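Swapping a Cabin Air Filter Without Taking the Dash Apart

If your vents have started to smell like an old gym bag, don't panic and don't pay the shop yet! On most small sedans the cabin filter sits right behind the glove box, and you can have the new one in within 10 minutes (my first took almost an hour, but I stopped for coffee).

Empty the glove box, open it, and squeeze both sides inward until the two stops clear the opening. Let it hang down. Unclip the filter cover, slide the old filter straight out, and keep it level so the leaves stay on top of it and off your carpet.

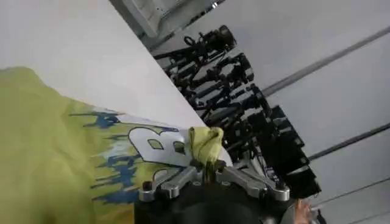 Lorna Lacson wrote in to say that on her car the cover had a clip on the far side she couldn't see, and she'd have snapped it if she hadn't felt around with a fingertip first.

Good tip, Lorna, thank you. Now look for the airflow arrow on the new filter and match it to the one on the housing. I use the Skilta charcoal type, but a plain paper one is fine too. Clip the cover back on, swing the glove box up, and run the fan on high for a bit.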